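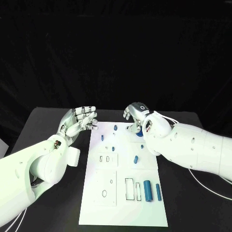
Unit 4: How a small city counts its votes

In this unit we look at the hours between the closing of the polls and the moment when the city clerk signs the result. Most students know the campaign well, and they know the victory party, but the part in the middle is less familiar to them. Please read it slowly. Before you read, take one sheet of paper and draw the way of a ballot from the voter to the final report. Lay the sheet flat on the table and keep it there while you work, because you will add to it in every section.

The case

Our case is the city of Grastlow, which elects a mayor and a council of nine members. The mayor is elected in two rounds if no candidate gets more than half of the votes in the first one. The first round takes place in November and the runoff follows four weeks later. The city has 20 polling places. In the last election the runoff was between the sitting mayor, Zinchenko, and a council member from the east side, Iston. After the first count Iston was ahead by 63 votes.

The course reader has the full table of results by polling place. You do not need to learn these numbers by heart, but you should be able to find your way in the table.

Three kinds of ballots

Ballots cast in person are counted at the polling place, in front of the observers of both candidates. The chief of the polling place writes the totals on a form, and two other workers sign it.

Mail ballots go to the clerk's office. The envelope is checked first and the ballot is taken out only afterwards, by a different person. In Grastlow a mail ballot is valid if it arrives before 8 p.m. on election day. In other places the postmark decides, so be careful when you compare cities.

Provisional ballots are given to voters whose name is missing from the list, or whose address has changed. They wait in a sealed envelope until the clerk decides if the voter had the right to vote. In the runoff there were 210 of them, more than three times the difference between the candidates. For this reason the local newspaper was right to wait, although Iston's supporters were already celebrating.

Unofficial and official result

Students often mix these two. What you see on television in the evening is the unofficial result. It is a sum of what the polling places have reported by telephone or by computer. The official result exists only after the canvass – this is the name for the careful check of all forms, all envelopes and all totals. A candidate may concede in the evening, but a concession has no legal effect. It is a custom, and a useful one, but the clerk continues the work in the same way.

Recount

A losing candidate in Grastlow can ask for a recount within five days after the canvass. If the difference is less than half a percent, the city pays. If it is bigger, the candidate pays, and gets the money back only if the result changes. Zinchenko asked for a recount in three polling places and not in the whole city. We will discuss in class why a campaign could prefer this. Think about cost, but think also about which neighborhoods were chosen.

Words for this unit

Canvass: the official check of the vote. The same word is used for going from door to door in a campaign, so look at the context.
Runoff: a second election between the two leading candidates.
Turnout: the share of registered voters who voted.
Undervote: a ballot on which the voter left one contest empty.

For the seminar

Read the text by Eftychia Tsolakis on ward politics, the first two sections only. She writes about Trotus, where the mayor is elected in one round, and her argument about small candidates depends on this rule.

Bring your drawing. On the back, write half a page on one point where a mistake could enter the count, and who would be the first to notice it. Use the forms in the reader as your source. Work in pairs is allowed, but each student hands in a separate text.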